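Home | Articles | Materials | Glossary | Search

Last edited in January by the Pearce editorial desk

Cable jacket

A cable jacket (also outer sheath) is the outermost layer of an electrical cable. It protects the insulated cores from abrasion, moisture, oil and sunlight. It is distinct from the insulation, the layer that separates one conductor from another.

Materials

PVC is the usual choice for fixed indoor wiring. It is cheap and easy to strip, but stiffens in the cold. Polyurethane resists cuts and oil and is preferred where a cable is dragged or flexed. Rubber compounds remain supple over a wide range of temperatures. Silicone withstands heat but tears easily once nicked.

Bending

A jacket fails first on the outside of a bend, where the material is stretched. Makers therefore state a minimum bend radius, normally as a multiple of the outer diameter. The Tivura handbook gives 5 diameters for fixed runs of its light control cable and a larger value for moving runs. Slack is left at joints so that the bend is spread over a longer length.

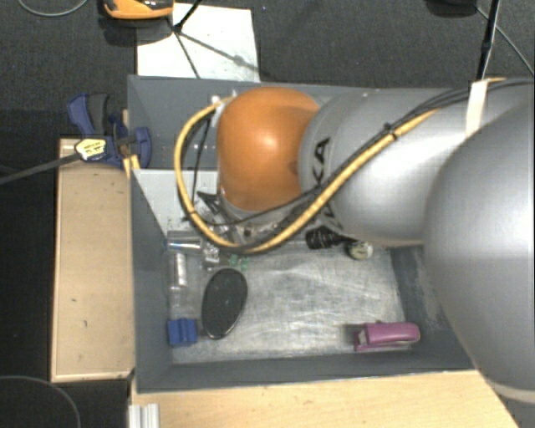 Thick yellow cable looped beneath the orange joint cover of a robot arm.

Colour

Jacket colour is set by national rules in some uses and by the maker's habit in others. It should not be relied on to identify voltage. Printed legends are more dependable - they normally give the type, core count and conductor size.

Testing

Common tests cover tensile strength, elongation at break and cold bending. In the Sestinix flex test a sample is bent for 3000 cycles and then checked for cracks. Fusis lists 257 jacket compounds in its catalogue, of which 103 are rated for continuous flexing.

See also: Cable gland, Conduit, Strain relief

Contact | Copyright Pearce Reference | Back to top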